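Steleo Counter Pair
Two-arm tabletop station for kitchens, break rooms and the light end of the shop floor

Let's start with the question everyone sends to the sales inbox. Can it do the dishes? No. Can it put the mugs on a tray? Now we have something to talk about.

The Counter Pair is a set of two arms on a shared front rail, each with a two-finger gripper and a small camera at the wrist. You bring the counter. It brings patience, a modest reach and no opinions about how long people leave cups lying around. We sell it to labs, training shops and a few stubborn facilities managers who want to find out for themselves whether a machine can take over the dull parts of the day. Our own view, after a long winter of mugs, is that it can take over a slice of them, on a good surface, with someone nearby.

What it's meant for

Clearing cups from a counter onto a tray. Setting cups back in a row. Moving small jars, tubes and soft things out of the way. Sorting hardware, within reason. We practice on a marble-patterned top with a pink tray in the middle and mugs along the back wall, plus whatever else has ended up there, because that's how counters look in the wild. The shark stays.

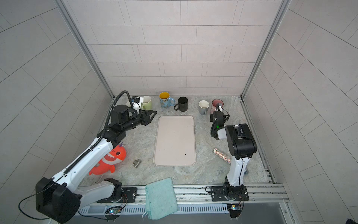 What it does well

Plain mugs, standing up, with a bit of air between them. If the handle sticks out where an arm can get at it, so much the better. The arms split the counter down the middle and each takes the side it can reach, and the software (we license the planner from Erkance) keeps them from shaking hands over the tray.

It doesn't mind odd colors or patterns as much as earlier versions did. The first Counter Pair treated anything glittery as a religious experience and stopped to look at it. The current one mostly works around it.

It is also good at doing the same thing again. Ask a person to load a tray, unload it and load it again until lunch and you'll hear about it. Our longest unattended run on the practice counter was 507 lifts, and the reason it ended was a power strip.

What it does less well

Speed. A person clears a counter of mugs in the time it takes to complain about the mugs. The Counter Pair takes almost 30 seconds per cup, longer if the handle faces the wall. We've had customers put on music.

Anything with a lid. A jar may look like one object to you. To a gripper it is two objects with a secret, and picking it up by the wrong one gets you a lid in the air and a jar exactly where it was. We tell people to start with open mugs and add one lidded piece once they trust the setup.
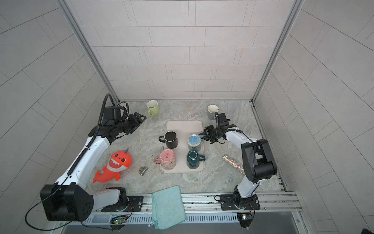
Cloth. Towels, rags and napkins fold in ways our planner finds insulting. It will pick a cloth up and it will put a cloth down, and what happens in between is between the two of them. If your chore list is mostly laundry, please keep your money and check back in a few years.

Liquids. Empty the cup first. We put this in the manual, on the box and on the start screen, and we still hear about coffee every April when the student projects come due.

Washing, drying, stacking, putting away in a high cupboard. All no. The arms live on the rail and the world ends where their reach does.

What's in the box

Two arms with mounting plates and screws
Two grippers, fingers fitted
Two wrist cameras with cabling
Controller and emergency stop
One pack of spare finger pads
Manual, including the page about coffee

The rail, counter, tray and mugs are yours to supply. Aubert makes a wall enclosure that fits around a counter and keeps sleeves and curious elbows out of the way, and we're happy to pass on the drawings.

Setting up

Plan on a morning. Bolt the rail down before you mount anything on it, and check it again after the second arm goes on. Keep the cables on the outside of each arm and give them slack, or the first full stretch will find the short one for you. Run the homing routine with the counter bare. After that, add one mug, then a row of them, and leave the tray where you want it to live.

Don't rearrange the counter while the arms are moving. They will forgive it more often than not, though you may have less luck with the mug.

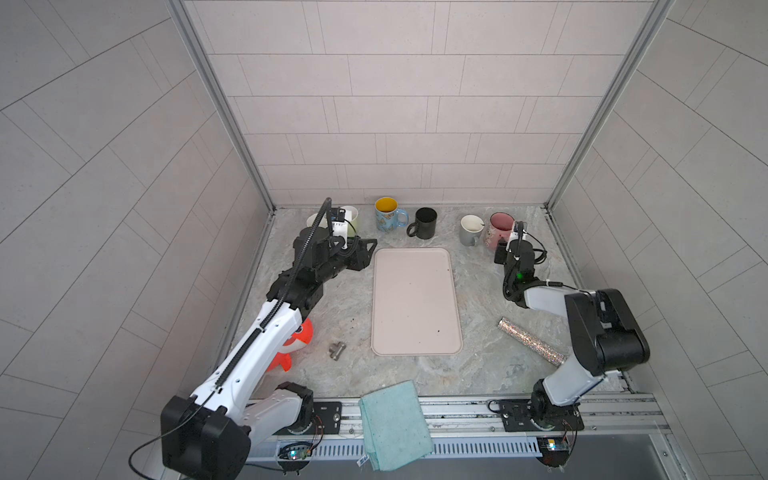
Questions about whether this replaces anybody come up on most calls. In a break room, the job of clearing cups currently belongs to whoever cracks first, and that person's position looks safe. On a shop floor the math is a little friendlier. One customer, Bridex, has a pair moving small fittings between bins overnight, where slow is fine and nobody needs the bench until morning. That's the sort of work we'd point you to today: light, dull, repeated, and in no hurry.

Trial units go out for 10 working days. Bring your own mugs, and use ones you don't love. If the arms can't manage your counter we would like to hear what was on it. Support answers the phone from 9 a.m. and has heard worse.

Shares 2 | Comments 0

Contact Steleo | Copyright Steleo, all rights reserved | Back to top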